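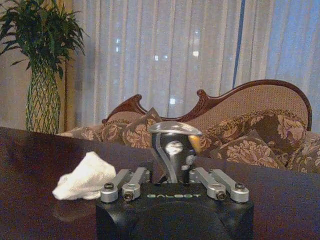 Gornico opens household teaching set to outside labs

DRORNLEY, February 5, 2021 – Gornico has released the first part of Clusora, a set of recorded demonstrations in which a person guides a robot through ordinary household jobs. The release holds 1,858 demonstrations, recorded in lived-in homes.

Each demonstration was given in one of two ways. In hand guiding, the operator holds the gripper and moves it through the task. In remote control, the operator works from a second station and watches the view from a small camera at the wrist. Both methods store the wrist view, the finger opening and the path of the gripper on a common clock.

The first part covers 4 task groups: clearing tables, folding small cloths, sorting cutlery and straightening cushions. Clearing tables is the largest group and includes soft items such as crumpled tissues, which change shape when gripped and are hard to describe with fixed grasp points. Glossy tabletops were kept in the set, as were rooms lit through sheer curtains.

"Remote control gives us cleaner video, but operators close the fingers too late on light objects," said Divya Chettiar, who leads the recording work. "Hand guiding is better for timing. We label the two separately so that a lab can train on either."

Of the full set, 259 demonstrations include a failed first grasp followed by a correction by the same operator. These are marked in the index and can be left out.

Operators completed 50 practice runs before their recordings were accepted. Sylvain Jacquet, who wrote the operator guide, said the practice runs dealt mainly with approach speed and wrist angle near the table surface.

Lemaire supplied the remote station and will maintain the playback software. A second part, with two-handed tasks, is planned for November.

Access is free for teaching and non-commercial research. Requests should name the lab, the intended use and the gripper type – the playback software needs the finger geometry to rescale the recorded paths.

Media contact: Birthe Hafþórsson, Gornico, Drornley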